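Filed under: Manipulation / Learning from Demonstration / Table Setting

3. Collecting the Demonstrations

3.1 Setup and operators

All of the examples used in this paper were gathered by people sitting at a table and moving tableware, a line of work the first author's relatives have offered to do for free. Each operator holds one gripper in each hand. The grippers record their own motion and opening, and a head camera records what the operator was looking at, or at least facing. The task family, which we call Caldeira, covers the clearing and resetting of a single place: a tray, a plate and a fork, with the tray and the mat serving as the two possible homes for everything else.

We chose hand-held grippers over teleoperation after a short trial with the latter in our Irndale lab. Teleoperated episodes ran longer, and operators developed a habit of sighing into the microphone. With the grippers in hand, the same people settled into a steady pace before lunch and kept it until mid-afternoon, when all paces end.
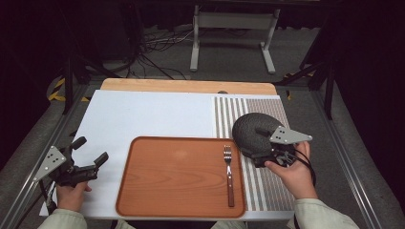 Operators were given a goal layout and very little else. We did not prescribe which hand should do what, nor in which order the pieces should move. Earlier work of ours (the Hudow set) did prescribe both, in a four-page protocol, and the resulting policy was excellent at the protocol. Move the fork a hand's width and it would reach, with great dignity, for the place where the fork used to be. For Caldeira we wanted disagreement between operators, and we got plenty of it. Some cleared the fork first as a matter of principle. Others went for the plate and treated the fork as an afterthought.

3.2 Why a plate and a fork

Flat cutlery is unpleasant for a two-finger gripper. A fork lying flush offers almost no height to close on, and its handle and its tines ask for different approaches. A plate is large and easy to see but has to be taken by the rim, and once it is tilted it hides whatever is under it or behind it. Put the two close together and you have a small problem in planning: the piece you want may be covered by the piece you are holding. People solve this without noticing. Our policies noticed it at length.

We therefore left close and overlapping arrangements in the collection. A first pass of the filtering script had thrown many of them out as "ambiguous contact", and it took N. Kovačević most of October to put them back. Figure 3 is drawn from the arrangements the script disliked. 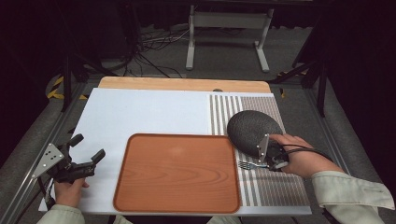

Irkanero Working Papers in Robot Learning, no. 31, p. 100

Figure 3. A two-handed episode on the striped mat. The right gripper is at the lower edge of the tilted plate, with the fork beneath; the left gripper is open. The tray stays to the left.

In episodes of this kind the left hand is often the more informative of the two. An open gripper waiting over the table looks like idleness, and our early segmentation labeled it so. Trained on those labels, the policy learned that one arm was decorative. We now keep the waiting periods and mark them as part of the episode, on the grounds that a person holding a hand ready has usually made a decision, even if the decision is to let the other hand get on with it.

3.3 Size and screening

The final set holds 2162 episodes, of which 2000 were used for training. The remainder was held out and looked at as little as we could bear. An episode was rejected if the gripper tracking dropped out, if the head camera lost the table for a long stretch, or if the operator stopped to ask a question. Drops and fumbled grasps were kept when the operator recovered from them within the same take. Nikola Kovačević (Kovačević Nikola in the release notes, owing to a spreadsheet) screened every take by eye, and his rejections are released along with the data – some with comments, which we have edited for tone.

The striped mat deserves a word. Fine parallel lines are hard on feature matching, and two reviewers of an earlier draft asked us to replace it with something plain. We kept it. Kitchens are full of stripes, and a system that can be undone by a placemat should find that out from us. Section 5.2 reports results on plain and striped surfaces separately.

Correspondence: Nikola Kovačević, Irndale | © The authors | Back to top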